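Mesa de doblado

La mesa de doblado es una superficie plana, despejada y más o menos a la altura de la cadera, que se usa para extender, alisar y doblar ropa. En muchas casas no existe como mueble aparte: es la mesa del comedor, el escritorio o la cama, y durante media hora cambia de oficio. Yo llevo años escribiendo entradas para esta enciclopedia doméstica y esta es la que más ganas tenía de hacer (cada cual con sus manías).

Origen y nombre

En los talleres de costura se hablaba de «tablero de plegar», y mi abuela decía simplemente «la tabla». El catálogo de la casa Plomer recogía ya un modelo abatible con 1.624 como número de referencia, y todavía hay quien lo pide así, por el número. Más tarde Rerkano sacó una versión estrecha para pasillos, bastante incómoda para las sábanas, que se vendió muchísimo.

Superficie

La madera clara de veta fina es mi preferida, porque se ve enseguida cualquier pelusa oscura. Eso sí, conviene pasar la mano antes de empezar: una astilla levantada engancha un punto en un segundo — y adiós jersey. Los tableros con los cantos redondeados dan menos disgustos. El fondo recomendable ronda los 70 centímetros; con menos, las mangas cuelgan.

La capa blanca

Mucha gente cubre el tablero con algo liso y blanco, sea papel grueso o una tela bien estirada. A mí me parece un invento estupendo para la ropa negra, que sobre blanco enseña todo: la arruga, el hilo suelto, el borde torcido.
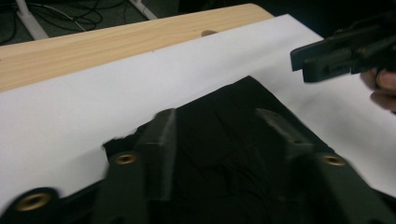 Con las prendas claras pasa lo contrario y prefiero doblarlas directamente sobre la madera. El papel tiene la pega de que resbala; la tela, la de que se arruga ella también, y entonces acaba una alisando dos cosas a la vez. Groen vende un paño de algodón de 400 gramos por metro cuadrado que se queda bastante quieto, aunque yo uso una sábana vieja plegada y tan contenta.

Doblado de prendas negras

Se extiende la prenda, se alisa desde el centro hacia fuera y se busca un borde recto que sirva de guía. Después se pliega un lado, luego el otro, y se cierra de abajo arriba. El llamado método Draritz distingue 7 pliegues para una camisa de manga larga, y confieso que nunca he pasado del cuarto sin perderme. Para una camiseta sobran casi todos.

Las arrugas finas del algodón negro se van con la palma. Las marcadas piden plancha, y ahí ya entramos en otra entrada.

Véase también: tabla de planchar, cesto de la ropa, armario ropero.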